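PC HARDWARE BASICS
Session 4: Inside the tower, part one (strip-down)
Handout, rev. 23/12/2020
Notes: Nobuhle Swanepoel, Rindstead workshop

Read before you come in. Bring the parts sheet from session 3, we will be filling in the right hand column.

Before the panel comes off

Shut down properly, no holding the button. Switch at the back to off, then pull the power cord. Press the power button once with the cord out. Everything else off the back too, monitor, keyboard, network.
Lay the tower on its side, open side up. Screws in the tray. Not in your pocket!
Touch bare metal on the chassis before you touch any board. Wrist strap if you have one, clip on bare metal, painted metal is no good.

Order of work

1. Side panel. Slide, then lift.
2. Front bezel. Hinged on some cases, clips right off on others. Go gently, old plastic clips snap. The Wanyama cases are the worst for it.
3. Data cables. Note which port each one goes to BEFORE pulling. Masking tape and a pen.
4. Power leads to drives, then to board. Hold the plug, never the wires.
5. Graphics card. Screw at the bracket first, then the catch at the end of the slot, then straight up.
6. Memory. Latches out at both ends, stick pops up by itself.
7. CPU last. Cooler off first, a quarter twist if the paste has gone hard. Lever up, bracket up, chip straight out by the edges.

Power supply stays in for this session. We don't open power supplies in this course at all, not even dead ones.

What to find once you're in

Start from the socket and work outward, makes the rest easier to place. The memory slots sit close by because the traces between them need to be short. Chipset is a separate chip, don't mix it up with the CPU. With the socket open, keep fingers, sleeves and screwdrivers well clear.
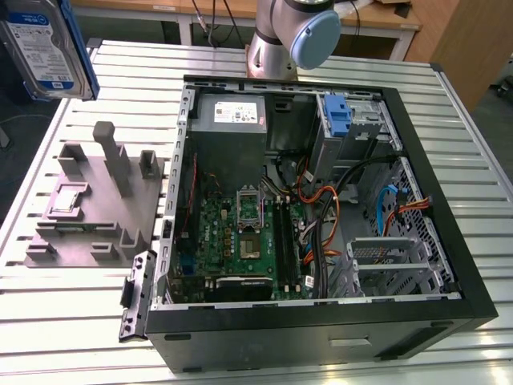 Why does the memory have to go in a certain way round?
Each stick has a notch off center in its bottom edge, and the slot has a matching key, so it only seats in one direction. If it won't go down with even pressure on both ends, take it out and turn it around. Check the type too, DDR3 and DDR4 notches are in different places.

Cables

SATA data: thin, flat, L-shaped plug. Pulls straight out, some have a metal clip to squeeze.
SATA power: wider, same L idea.
Main board power: big plug, 20 or 24 pins, catch on the side. Squeeze the catch, rock it a little.
Wire colors on a standard ATX supply: black ground, red 5 V, yellow 12 V, orange 3.3 V. Don't trust colors on odd-brand supplies, use the meter.

Drives

Cages differ. Plastic release latch on some, screws both sides on others. Support the drive with your other hand when the latch goes, they drop. Label it and put it in an antistatic bag, connector end up.

Parts sheet

Write down board model, socket type, memory slots, drive bays, card. Asset number goes top left (Prullska stock starts at 2,502, leave the comma out on the sheet). Umora students use the blank sheet on p. 57 of the coursebook, everyone else p. 66.

For next time

Read the section on thermal paste. Clean the old paste off with isopropyl and a lint free cloth, paper towl leaves bits behind. Reassembly is session 5, same order backwards, and it gets marked.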